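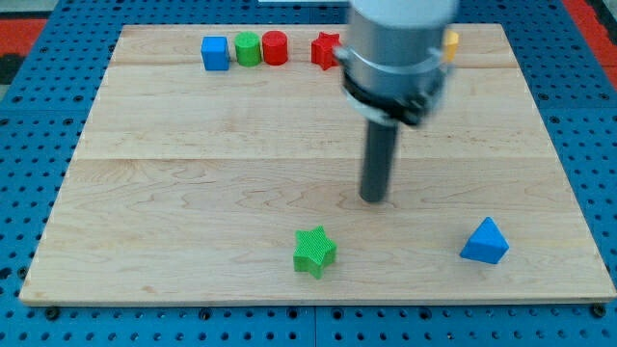 Figure 1. A light-colored wooden board with a blue cube and other small colored objects along the far edge.

What Happens to Small Wooden Household Items in Ellamstead
Student project report, Materials and Waste module

1. Introduction

Small wooden items are easy to overlook in waste studies. Furniture and building timber are weighed and priced, but a bread board or a broken spoon usually goes in the kitchen trash. Our project looked at which small wooden items reach the Ellamstead recycling center, what condition they are in, and whether they could be used again with a simple repair.

We defined "small" as anything one person can carry in one hand. Picture frames were included if the glass had been removed. Pallet pieces and offcuts were left out, as were items made mostly of pressed board.

2. Method

The center let us work at the wood container in March, from opening until 1 p.m. each day we were there. Every item that met our definition was placed on a bench, given a type and a condition grade, and entered in a Funent spreadsheet. Grades were:

A – usable as it is
B – usable after cleaning, sanding or oiling
C – needs gluing or a new part
D – not worth repairing

Two of us graded each item separately. If the grades differed, we used the lower one. We also left a one-page questionnaire at the center office and collected 30 completed copies.

3. Results

We logged 1,247 items. The largest group was kitchenware, followed by picture frames, toys, and clothes hangers. Of the kitchenware, 166 items were cutting or serving boards, and we looked at these more closely.

Most of the boards were grade B. The usual faults were knife marks, a gray and fuzzy surface, and dark stains near one end where the board had stood in water. Split boards were less common than we expected. When a board had split, the break was nearly always along a glue line, with the wood on both sides still sound. Only 7 boards were graded D, all because of deep rot or burns.

Toys were harder to grade. Paint was often chipped, and we had no way to test what kind of paint it was. For this reason no painted toy was graded higher than C, even when it looked fine.

In the questionnaire, the most common reason for throwing out a board was that it "looked dirty". Several people wrote that they did not know a board could be sanded. One said she had put hers in the dishwasher for years and assumed the cracks were normal.

4. Repair trial

We took a batch of grade B and C boards back to the school workshop. Grade B boards were scrubbed with salt and hot water, left to dry standing up for two days, and sanded with 120 and then 240 grit. We wiped them with a damp cloth between the two grits to raise the grain. After that they got two coats of Avari board oil, one in the evening and one the next morning.

Grade C boards were planed along the break and glued with waterproof wood glue. Our first attempts failed. We had tightened the clamps too much and squeezed most of the glue out, and two of the joints opened again during sanding. The second round held.

The Kauppinen secondhand store agreed to put the finished boards on a shelf by the register. Large plain boards sold first. Small ones with handles were still there when we wrote this report.

5. Sources of error

We were only at the container in the mornings, and the staff told us that house clearances tend to come in after lunch. Our numbers may therefore be low on frames, which often arrive by the box. People who fill in a questionnaire at a recycling center are also likely to care more about waste than the average resident.

We did not try to identify wood species. Under a layer of grease and old oil, beech and birch looked much the same to us, and our early guesses were deleted from the spreadsheet.

6. Further work

The center has offered space for a reuse shelf next to the office. We suggest starting it with boards and hangers, and leaving painted toys off until there is a way to test them. A short care sheet on drying and oiling could be handed out at the same place – our draft is in Appendix B, with the grading form in Appendix A.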